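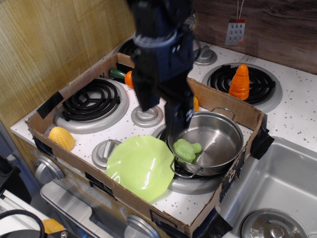

Arm over the stovetop, gripper open, with the cardboard tray taped in place.

From: the Flondlow bench
To: Sosis users list
Date: 8 Sep 2024
Subject: Re: [sosis-users] Gripper drifts to the left after some hours

Hello all,

thank you for the answers to my first message. I quote the most useful one and answer between the lines, I hope it is readable in the archive.

> You write that the fingers close well in the morning and later they close
> beside the object. Before you touch the calibration, please check the
> mechanical side. On our Sosis arm it was the wrist collar. The screws there
> come loose slowly and the arm does not give any error.

You were right. There are six screws in the collar of our arm and two of them I could turn with my fingers. I took all of them out, cleaned off the old thread lock, and put them back crosswise with new one. I made a paint mark over each screw head, so now I can see from outside if one is moving. I did not find this in the Stüber manual, only the torque for the base plate. If somebody has the correct value for the collar, please write it to the list. I tightened by feeling and I don't like it.

> Second thing, look at the cable. If the loop is too short it pulls on the
> wrist when the arm goes to the far right corner, and you think it is drift.

Also this was partly true. Our cable was fixed to the side panel of the play kitchen too high. I released one clamp and gave it a bigger loop at the left. Now the arm reaches the back right burner and I feel no tension when I hold the cable with my hand. The disadvantage is that the loop hangs lower, and I must look that it stays away from the front left corner when the arm goes home.

> How do you limit the work area? In your log the objects are going everywhere.
> If the pot is not in the same region the test says nothing about the gripper.

For this I made the tray from a cardboard box. I cut the walls low, so that the fingers can come over them without touching, and I fixed it to the stovetop with black tape. The plate, the pot and most of the toy vegetables are inside. One carrot stands outside on the back right burner, and there it has to stay. It is my reference point: the arm goes above the tip of it, stops, and I compare by eye. It is a primitive method, but it showed me the drift earlier than the software did.

The cardboard has one more good side. When the gripper comes too low at the wall, the cardboard bends and the finger does not. Before the tray I used a wooden border and I damaged one fingertip with it. The tape must be renewed from time to time, and before that the surface must be wiped with alcohol, otherwise it lifts at the corners.

> And what about the height? With shiny objects our depth camera was giving
> wrong values, most of all with metal.

The steel pot is difficult, yes. The drip pans under the burners also. I don't trust the depth there, so I teach the height of the pot rim by hand: speed limit to 30 percent, fingers open and pointing down, then I go down in small steps until the right finger is near the rim. I save this position and use it as the lowest allowed height in that area. For the green plate I did the same, because it reflects too. The corn and the carrots make no problem.

The order in which I do the work now, maybe it is useful for other beginners:

Power off, then check the paint marks on the collar.
Move the cable loop by hand and look for rubbing at the clamp.
Press on the tape of the tray.
Power on, home position, then go to the standing carrot and compare.
Only if this is not correct, start the calibration in Dutimen.

Earlier I started with the last point, every time, and with this I only hid the loose screws for some days.

After the repair I made 700 cycles without new calibration. At the end the fingers were still above the carrot tip, as good as I can see it. Before, I had a deviation of up to 6 mm at the end of a shift.

Two questions are still open from my side:

1. Is it normal that the left finger opens a little later than the right one when the arm is cold? It is gone after a short warm-up, but I don't know if I should open the gripper and put new grease.

2. Dutimen forgets my lowest height values when I change the tool name. Does anybody save them in a separate file and load them again? I write them on paper at the moment.

If the torque value comes to the list I will do the collar again and report.

Best regards from the Flondlow bench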